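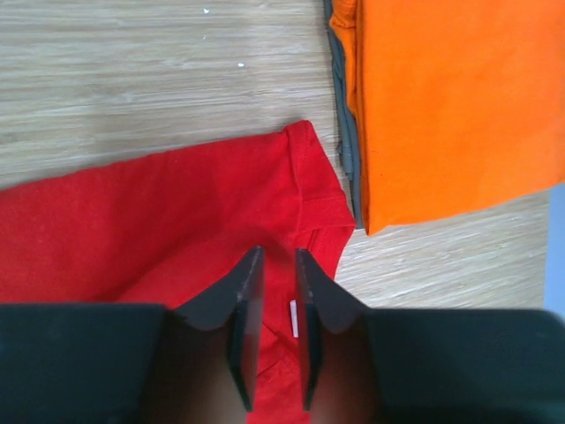 T-shirt rouge en coton, vêtements pliés orange et gris.

Économie politique internationale – notes de cours
Séance 5 : à quoi servent les grands forums économiques ?

Rédaction : Dineo Matlala. Ces notes complètent l'exposé oral et ne le remplacent pas. Les passages discutés en séance sont seulement signalés.

1. Point de départ

On reprend là où l'on s'était arrêté : la coordination entre États après une récession. La thèse courante veut que les crises ouvrent une « fenêtre » pendant laquelle les gouvernements acceptent des règles qu'ils auraient refusées un an plus tôt. Je vous demande de vous en méfier. Elle est presque toujours illustrée par les deux ou trois mêmes cas, choisis après coup, et elle passe sous silence toutes les crises qui n'ont débouché sur aucune règle nouvelle. Un manuel qui consacre un chapitre entier à la fenêtre d'opportunité devrait au moins dire combien de fois elle est restée fermée. Celui du semestre ne le dit pas.

Le terme de « gouvernance mondiale » pose un problème voisin. Il désigne tantôt des institutions (un secrétariat, un budget, un vote), tantôt une simple habitude de se parler. Dans les copies, précisez toujours duquel des deux sens il s'agit. Une phrase comme « la gouvernance mondiale a échoué » ne peut être ni vérifiée ni contredite tant qu'on ignore qui devait faire quoi.

2. Le cas de travail : le forum de Holtevska

Le dossier distribué porte sur le forum de Holtevska, réunion privée qui se tient chaque année en janvier. Il rassemble 200 invités, dirigeants d'entreprise, ministres, responsables d'agences, quelques universitaires. Rappel de vocabulaire : un forum n'est pas une organisation internationale. Il n'a pas de traité fondateur, pas d'États membres, et son communiqué n'engage personne.

Le communiqué de la dernière édition contient 29 engagements. Lisez-les crayon en main. J'ai proposé en séance de les répartir selon une grille très simple : l'engagement désigne-t-il un responsable ? Fixe-t-il une échéance ? Prévoit-il un mode de vérification ? Seuls 5 engagements remplissent les deux premières conditions, et 2 seulement remplissent les trois. Les autres utilisent des verbes tels que « promouvoir », « encourager », « œuvrer à », qui décrivent une disposition d'esprit.

Un participant du groupe B a objecté que la grille était sévère et qu'un texte négocié est forcément vague. L'objection est recevable. Elle suppose toutefois que le texte a été négocié, or les annexes du dossier ne contiennent ni version préparatoire ni amendement. On peut donc soutenir que le vague est ici un choix de rédaction. Je ne tranche pas, les sources ne le permettent pas.

3. Le repentir des dirigeants

Deuxième document : l'allocution du président de la banque Flurnitz. L'orateur y reconnaît des « excès » dans le secteur et appelle à « retrouver la confiance ». La presse économique a salué un discours courageux. Relisez-le en soulignant les sujets des verbes. Les excès « ont été commis », les risques « ont été sous-estimés », la confiance « s'est érodée ». La voix passive occupe tout le premier tiers du texte, et la première personne du pluriel n'arrive qu'avec les promesses.

L'aveu a néanmoins une fonction, et il serait paresseux de s'en tenir à l'ironie. Trois lectures ont été défendues en séance :

a) L'aveu comme signal. La banque annonce à ses régulateurs qu'elle acceptera des contraintes. Faiblesse de cette lecture : le signal ne coûte rien à celui qui l'émet.

b) L'aveu comme assurance. On reconnaît un tort général pour éviter d'avoir à reconnaître un tort particulier. C'est la lecture que je trouve la plus solide, mais elle reste une interprétation.

c) L'aveu comme rite. Tout le monde s'y attend, et son absence serait remarquée. Les partisans de cette lecture devront expliquer pourquoi certains orateurs s'en dispensent sans dommage visible.
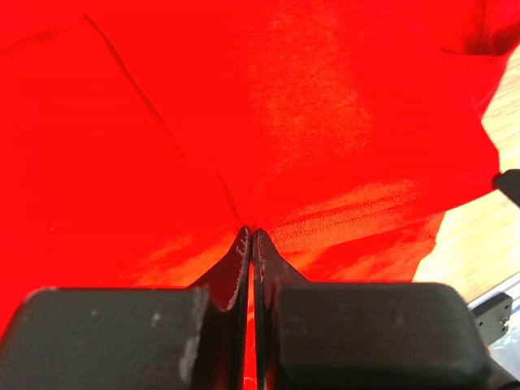

Le commerce des textiles fournit le meilleur terrain pour tester ces discours, parce que les chaînes de production y sont longues et que les engagements y sont nombreux. Le dossier comprend la charte du groupe Abdella, distributeur d'habillement, qui promet une « traçabilité intégrale ». Intégrale jusqu'où ? La charte remonte à l'atelier de confection et s'y arrête. La filature, la teinture et le champ de coton n'apparaissent nulle part. Prenez un tissu rouge vif étalé sur une table de bois clair, comme celui de la photo : la couleur saute aux yeux, mais rien dans ce que l'on voit n'indique où l'étoffe a été teinte ni dans quelles conditions. Il faut des documents, et ce sont précisément ceux que la charte n'exige pas. Notez aussi que l'audit est commandé et payé par l'entreprise auditée, point sur lequel nous reviendrons à propos des agences de notation.

4. Réformer, mais quoi ?

On appelle souvent « réforme radicale » une proposition dont l'auteur sait qu'elle n'aboutira pas. Je ne dis pas que c'est toujours le cas. Je constate que les projets de refonte des institutions issues de l'après-guerre butent sur un obstacle connu : ceux qui devraient voter la réforme sont ceux à qui elle retirerait du poids. Toute proposition sérieuse doit dire comment elle compte contourner ce point. Faute de quoi, on lit un vœu.

La note du cabinet Flonano, dernière pièce du dossier, est un bon exemple de ce qu'il faut savoir lire à froid. Elle chiffre les gains attendus d'une meilleure coordination budgétaire à l'aide d'un modèle dont les hypothèses sont renvoyées en annexe, laquelle n'est pas jointe. On peut citer cette note comme prise de position. On ne peut pas la citer comme preuve. La différence vaut des points dans la copie.

5. Ce qu'il faut retenir pour le partiel

– Distinguer forum, organisation internationale et régime (voir séance 2 pour le troisième terme).
– Savoir appliquer la grille responsable, échéance, vérification à un communiqué inconnu.
– Ne pas conclure de la présence d'un dirigeant à une réunion que la réunion a eu un effet. C'est l'erreur la plus fréquente de l'an dernier.
– Ne pas conclure non plus que ces réunions ne servent à rien. Des contacts s'y nouent et des accords bilatéraux peuvent s'y préparer – simplement, le communiqué n'en garde pas trace et nous travaillons ici sur le communiqué.

6. Travail à rendre

Une page et demie au maximum. Choisissez un engagement du communiqué de Holtevska qui ne remplit aucune des conditions de la grille et réécrivez-le de façon à ce qu'il les remplisse toutes. Indiquez ensuite quel acteur aurait intérêt à bloquer votre version, et par quel moyen. Les copies qui concluent à la « nécessité d'une volonté politique » sans préciser de qui, pour faire quoi, seront rendues pour correction.

Lecture pour la séance 6 : l'extrait sur les agences de notation, avec les notes de bas de page. La note 4 contredit en partie le texte principal, venez avec un avis là-dessus.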